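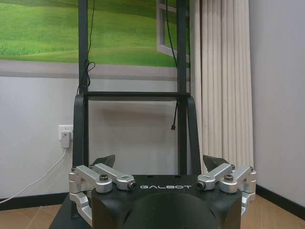
The price on a robot quote is the easiest number in the budget to find, and for most first-time buyers it is the one that gets all the attention. The lines that cause trouble later are smaller. Next to the black housing lettered GALBOT, a cable ends in a plug with nothing on the other end of it, and the outlet on the wall behind already has an adapter in it. A pair of silver brackets with black screw knobs sits on either side of the housing. Mounts, cables, adapters and outlets all have to be bought or installed by somebody, and the time to decide who is before the order goes in.

Urdale, a contract packing firm in Hancombe, went through that exercise over the past year. The company handles small orders for other businesses: sample boxes, replacement parts, gift sets. Much of the work changes from week to week, and that kept the owners away from automation for a long time. Fixed equipment made little sense for a product that might be gone by August.

Marietjie Adams, who manages the company's finances, started with a single page. It had the price of the robot, freight, sales tax and a line marked "other." She took that page to the first planning meeting and came out with a list of questions she could not answer.

"I had put $500 under 'other,'" Adams says. "Wendelin asked me what it was for, and I said it was for other things. That was when we agreed to start again."

The budget the company finally approved had 49 lines.

Starting with the task

Wendelin Lüthi runs the packing floor at Urdale. He says the early talks with suppliers went badly on both sides. Suppliers wanted to know what the robot would do, and Urdale kept saying it should be flexible. The quotes that came back were hard to compare. One included a gripper and another did not. One counted installation as a service day and another folded it into the hardware price.

Lüthi stopped asking for quotes for a while and wrote down tasks. He picked work that was done on most days, at the same height, with items a person could lift in one hand. Moving filled trays from a bench to a rack made the list. Folding tissue paper did not. He wrote a short sheet for each task, with the size and weight of the items, how they arrived, where they had to go, and what the person doing the work did when something was wrong.

The last part took longest. A packer who finds a torn label sets the box aside without thinking about it. A robot needs a place to put that box and a way to tell that the label is torn. Sometimes that means another camera. Sometimes it means a person checks the trays first, and in that case part of the labor cost stays in the budget.

Urdale ended up with two tasks it was willing to pay for. The others went into a folder.

What the quote leaves out

Figueroa, an equipment planning consultancy, was brought in to read the quotes. Anel Mathebula led the work. Her method is simple and a little tedious. She takes every item on a quote and asks what it touches. A robot touches the floor, so the floor has to be level enough and strong enough. It touches a power supply, so there has to be a circuit with room on it. It touches the network, so someone in IT has to know it is coming. Its gripper touches the product, so there have to be spare pads or fingers when the first set wears down.

"People think of this as the hidden cost," Mathebula says. "Most of it isn't hidden. It's in the manual, under site requirements. Ask for the manual before you ask for the discount."

She advises clients to ask for four things in writing along with any price: the site requirements, the spare parts list with prices, the terms of any software license, and the warranty, including who pays for shipping when a part has to go back. If a supplier can't send the spare parts list, she marks the quote as incomplete and moves on to the next one.

Spare parts are where she sees the widest spread. Screws and knobs can be bought anywhere if the thread is a common size. A bracket cut to fit one housing usually can't. Cables fall somewhere in between. A cable that moves every time an arm moves will need replacing sooner than one that is tied down, and the planner should know the part number and the delivery time for both. Urdale now keeps a drawer of them, and the drawer is a line in the budget.

The room

Bríd Ó Néill looks after the building. She joined the planning late and says she should have been there on the first day. The corner chosen for the robot had been picked because it was free. It was free because it was far from the electrical panel.

Running a new circuit was the largest single change to the plan. Ó Néill also asked for cable covers along the walking route, a painted line on the floor, and a shutoff within reach of the bench. She had the shelving moved so that a pallet jack could still get past with the robot in its working position. None of it was expensive compared with the robot, but the electrician was booked well ahead, and the delivery date had to be pushed back to match.

Her advice is to put tape on the floor at full size before signing anything. Mark the base, then mark how far the arms can reach, then leave the tape down through a busy day. At Urdale, the first tape outline was crossed by people carrying boxes all morning. They moved it before lunch.

Wall space matters as well. Chargers, controllers and network boxes tend to end up wherever there is an outlet. Ó Néill wanted each one to have its own place on the drawing, with the length of its cable written beside it.

Rent, lease or buy

Storkomley runs a parts warehouse on the other side of Hancombe and had been through its own purchase before Urdale began. Mbali Tshabalala, the operations manager there, let Adams and Lüthi visit and ask what they liked.

Storkomley leased first. The monthly payment was higher than a loan would have been, but the lease included service visits and a set number of support hours. Tshabalala thinks it was the right choice for the first machine. Her staff had never owned one and could not have said which problems were serious. By the time the lease ended they knew which faults they could fix themselves, and they bought the next machine outright with a smaller service contract.

She was less happy with the training budget. Storkomley paid for two people to be trained. One of them changed jobs and the other went on leave, and the robot stood still until a supervisor had learned enough to restart it. Tshabalala now treats training as a yearly cost, like insurance.

Adams copied that idea directly. She also split her budget into money spent once and money spent every year, and she showed the owners both totals on the same page. The yearly figure included the software license, service, spare parts, training and a share of Lüthi's time. His time had been missing from every earlier version. He had been spending a good part of each week on the project, and the packing floor had been covering for him.

Signing off

The owners approved the plan on 29 June 2021, after asking for one change. They wanted a review date, with a written description of what would count as a reason to stop. Lüthi wrote it. If the robot could not do the tray work for a full shift with only normal help from the bench, the company would hold the second task and keep the money set aside for it.

Suppliers were sent the task sheets, the floor drawing and the list of what Urdale would provide itself. The new quotes were longer and, for the first time, they could be laid side by side. The lowest one was no longer the cheapest after freight, spares and training were added in.

Adams still has the one-page version pinned up by her desk. The new budget has a contingency line, with a note next to it saying who can approve spending from it. The electrician's work is scheduled first, and the robot will be ordered once the circuit has passed inspection.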